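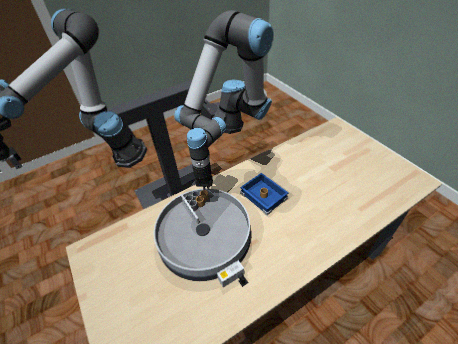
Pale table, round gray dish, little blue tray at the side.

Fri 19 April

Oil finish tests, carrying on from January. Panels came out of the warm cupboard first thing. Smell still strong when the door opens, less than last week though.

Quick recap for Tormod who missed the start. Two finishes, Granex (the thin one) and Pleneck (the thick one, comes in the dented can). Maple offcuts from Holmgren, all the same batch, all sanded to the same grit by me in one go so no excuses there. Half got a water wipe and a second sanding before the first coat. Other half straight to oil. Labels are on the back in pencil. DO NOT use marker again, it bled through on the January set and we lost a week.

Weights this morning:
Panel 201, Granex, wiped. No change since last weighing. Calling it cured.
Panel 202, Granex, not wiped. Same.
Panel 203, Pleneck, wiped. Still moving. Scale drifts when the vent is on so weighed it again with the vent off, still moving.
Panel 204, Pleneck, not wiped. Tacky in one corner. Thumb print now in it, mine, sorry.

So Pleneck is slow on maple. The can says overnight. The can is optimistic. Might be fine on something more open, ash maybe. Ask Eilif if there's any ash left on the rack, he was cutting it up for drawer sides.

Water drops after lunch. Put drops on each panel, covered with the glass lids, left for the usual hour, blotted with paper. 201 left a faint ring that went when I rubbed it. 202 left a ring that did not go. 203 nothing at all!! Even half cured. 204 I skipped the tacky corner and did the other end, nothing there either.

That's annoying as I wanted to be done with Pleneck and now can't be. Slow but it keeps the water out.

Coffee next, same method. Forgot to take the panels out of the window light first so the covers warmed up, not a fair test, throwing those numbers out. Will redo.

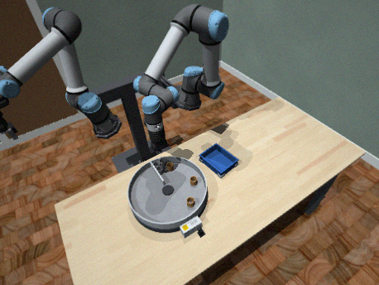
Seen from above at an angle. Three small brown cups in the gray turntable.

Raised grain: ran a palm over each one with eyes shut, then had Eilif do it without telling him which was which. We both picked the unwiped ones as rough. He also picked 203 as "a bit draggy" but I think that's the finish and not the wood. Wiping first is worth the extra day, I'm settled on that now. Put it in the standard steps.

Color. Granex hardly shifts it. Pleneck goes warm, almost honey, and more so at the ends where it soaked in. Looks nice on its own. Next to bare maple it looks old. Flevcombe want the counter tops to match the shelving they already have and the shelving is pale, so this matters more to them than water rings probably. Need to ask. Should have asked before starting, I know.

Cost, since Tormod will want it. Quote for the whole Flevcombe job in Pleneck came to 2,909 with the rags and pads in. Haven't got the Granex price back yet, chased them again by email. Granex needs 4 coats to get a decent build so it won't be as cheap as it looks per can. Labor is the real cost there, each coat is a morning once you count the wiping off and the walk back to check for wet spots.

Rags!! Found two balled up under the sink. Oily rags go flat on the rail outside or in the water tin with the lid on. This stuff heats up by itself. I'm not being fussy. New sign is up. 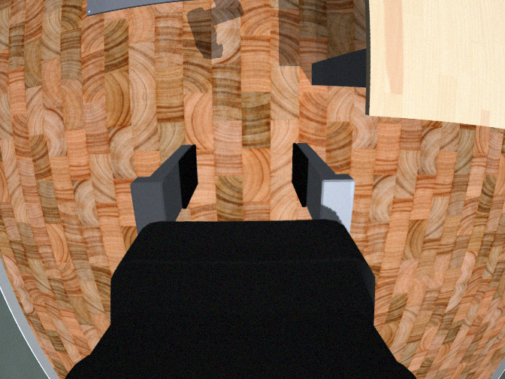 Still to sort out is the end grain. It drinks oil and then spits it back out hours later in little beads, and if you dont catch them they set hard and you are scraping. On 203 I had beads all along one end this morning. Tried thinning the first coat on a scrap, looked better, but only one scrap so not writing that down as a result. Eilif says seal the ends with a cut coat of shellac before anything else goes on. Could work. Shellac under Pleneck might peel later, I'd want to leave one for a good while before trusting it.

Cupboard was at 21 C all week by the stick-on thermometer, which I don't fully beleive. Borrow the good one.

Next:
- redo coffee, away from the window
- 203 and 204 back in the cupboard, weigh again before anybody touches them
- two more scraps with thinned first coat, one with shellac ends
- ash from Eilif
- email Flevcombe about the color, send both panels and let them choose
- buy pencils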